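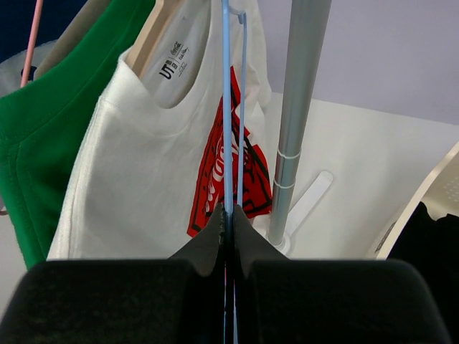 Photo: Crisanto Tagle / Wellinside

Wellinside Clothing Room: progress report to the Hallberg Fund
17 May 2023

We have so much to tell you since the January report! The clothing room is open, the sorting table is in daily use, and we have spent 337 dollars of the 535 set aside for rails, hangers and baskets. The rest is held over for winter coats, which need sturdier hangers than the ones we bought first.

The biggest change is how clothes get from the donation bags to the people who want them. We used to stack T-shirts in piles, and every pile was a mess by lunchtime. Now everything is laid out on the white table, checked for stains and loose seams, and then hung where visitors can see the colors and prints. The printed shirts are wildly popular, especially with the teenagers from Dokden Street.

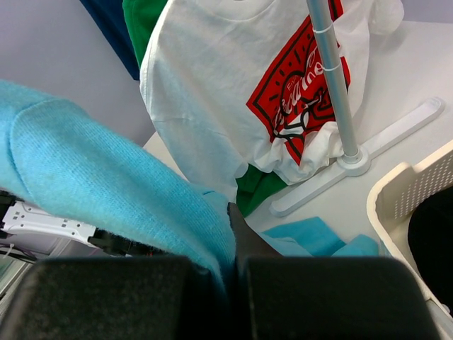

Light blue knitwear and a printed white T-shirt on the sorting table.

Knitwear is still our slow spot. Fine knits stretch on thin hangers, so we are trying them folded on the shelf by the door, and we'll let you know how that goes. Pilling is the other headache. The fabric shaver we bought in January has already paid for itself in rescued sweaters.

Small racks have been a real find. They stand right on the tabletop, so a sorter can hang a shirt without walking across the room, and a basket at the end of the table catches whatever is going elsewhere.
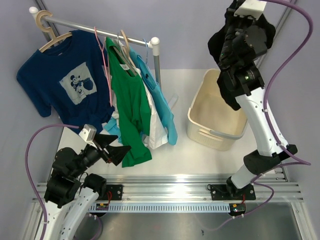 We now run 13 sorting sessions a month, up from the eight we promised you. Stanciu Laundry has agreed to wash bedding for us through the fall, and that frees our own machine for clothes (a huge relief on rainy weeks).

Still to do before the next report: size labels for the rails, a second mirror, and a decision on children's shoes. Crisanto is getting prices for the mirror and will send them with the June receipts.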